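The Desk Is Still Waiting

Can a machine tidy an office desk yet? I asked this question to three companies, and the short answer is: slowly, and on a good day.

At Skitix, a small firm in Brerkley, a two-armed machine has been practicing desk work since October. It can pick up a cup and set it down in another place. It can close a drawer if the drawer is not too stiff. A pad of paper is more difficult. The pad bends, it slides on a smooth table, and there is almost no space to put a finger under it. The engineers told me that out of 90 tries in one week, the pad was lifted well in 30.

Wistano has chosen another way. Its machine, the Retamal, has only one arm and costs less, but it needs every object to stand in a known position. This works nicely on a packing line, where the boxes are always the same. On a desk, things lie how people left them. I watched the Retamal look for a tape dispenser for about 5 minutes, and then it stopped and asked for help with a small sound.

A person does this kind of work without thinking. The thumb goes on top, the fingers go below, and the hand already knows how strongly it must press.

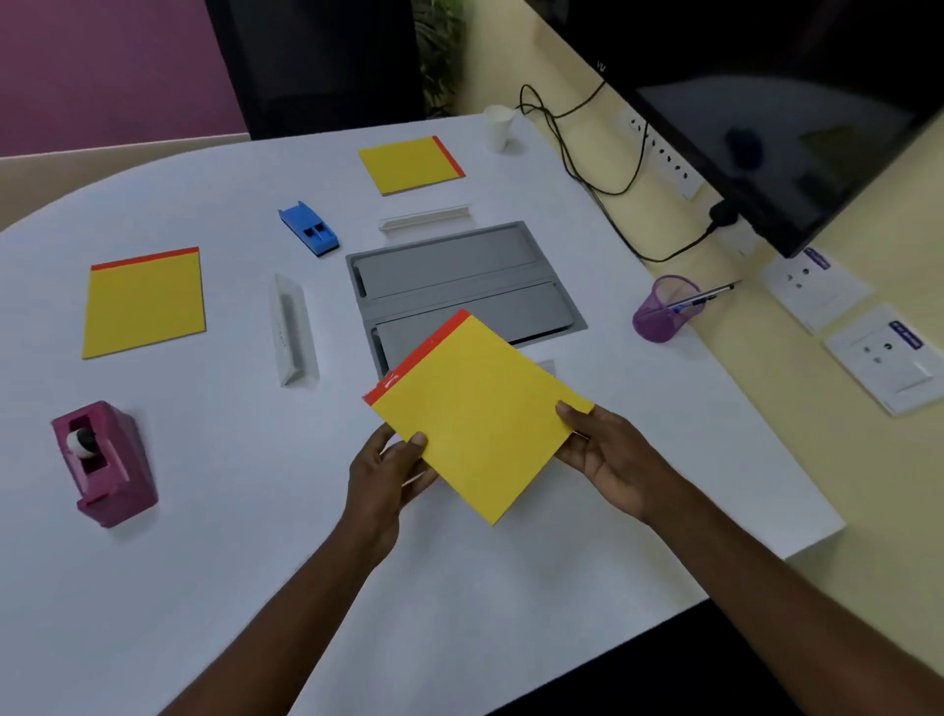

To teach this feeling to a machine, both firms now study human hands more than they study motors. Wistano says it has collected 2000 short recordings of people handling paper, pens and holders, and it wants many more. Skitix believes that better skin on the fingers will help sooner. I cannot say who is right. When I left Brerkley, the machine was trying the pad again, and an engineer was moving the cup out of its way.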